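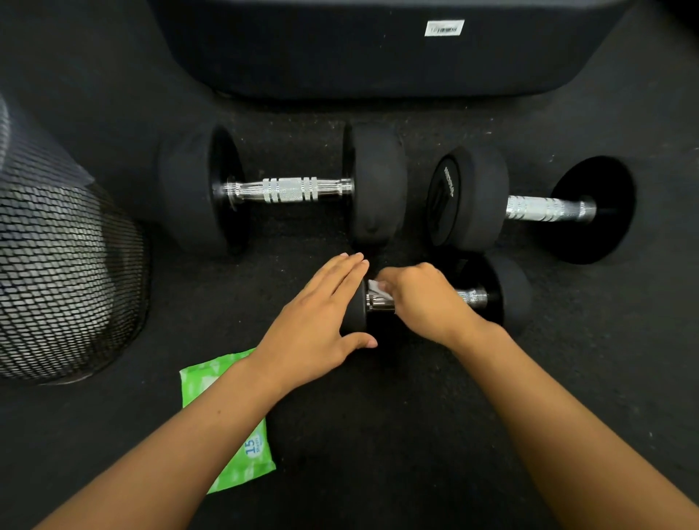 Wiping down the smallest of three dumbbells, with the packet of wipes kept close to hand.

SUDHOLM RELEASES PLANNING SOFTWARE FOR THE JOB EVERYONE LEAVES TO THE NEXT PERSON

Loltolwood, February – Sudholm has released version 2 of Skeswood, its task-planning software for two-armed robots, and has chosen to launch it with the least glamorous chore in the building: wiping down gym weights.

Skeswood takes recordings of people doing ordinary two-handed work and turns them into plans a robot controller can follow. The new version comes with a wipe-down library built from 444 recordings made from head height, looking down at the hands. Each one is split into short steps such as reach, steady, press and wipe, and every step is tagged with the hand that does it.

Earlier versions treated the second hand as a spare. Given a dumbbell to clean, the planner would put one gripper to work on the handle and park the other politely out of the way, whereupon the dumbbell went for a stroll. Version 2 plans for both hands together. One holds the head while the other works along the bar, and the planner can swap their jobs when the reach becomes awkward.

“We spent a good part of last year teaching very expensive software to hold something still,” said Phyllis Clegg, head of planning at Sudholm. “My mother asked what I'd been up to and I told her it was confidential.”

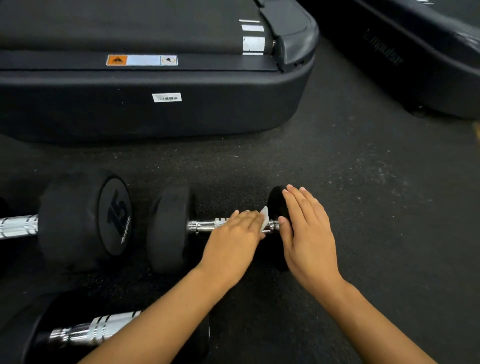
Left hand on the wipe, right hand on the head of the dumbbell. Skeswood labels the two roles separately.

The perception side has had its share of attention too. Chrome handles throw back every light in the room, and black rubber heads on black rubber flooring give a depth sensor very little to be cheerful about. Skeswood now estimates where a dumbbell lies from the handle first and fits the heads afterwards. It also keeps track of a wipe when most of it has vanished under somebody's fingers.

A new timeline editor lets engineers drag step boundaries, compare recordings side by side and replay a plan in simulation before any hardware gets involved. Sudholm says a new wiping task can be set up in 90 minutes, tea excluded.
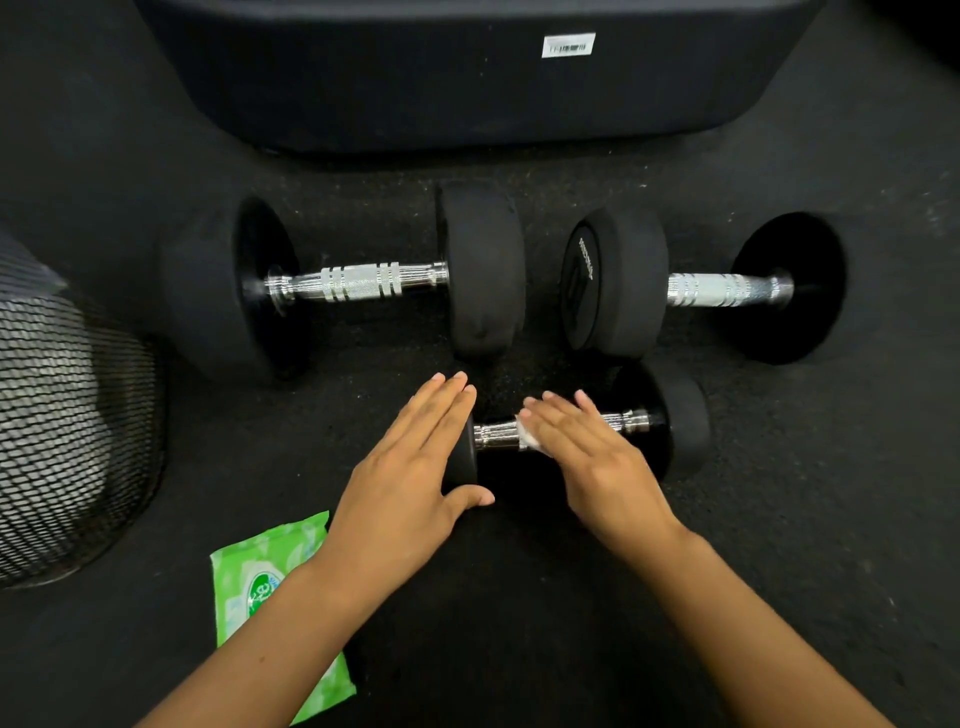

Neighbouring objects are handled more carefully as well. The planner marks anything close to the work as off limits for elbows, a setting that Colin Bickerstaff, who runs testing at the company, requested in writing. “Twice,” he said. “The second time in capitals.”

Skeswood 2 is available now to existing customers, with 18 months of updates included. Meijer, Sudholm's distribution partner, will take orders from new customers later in the spring. The release notes list the known faults, among them a lingering reluctance to finish the underside.

Press contact: Colin Bickerstaff, Sudholm, Loltolwood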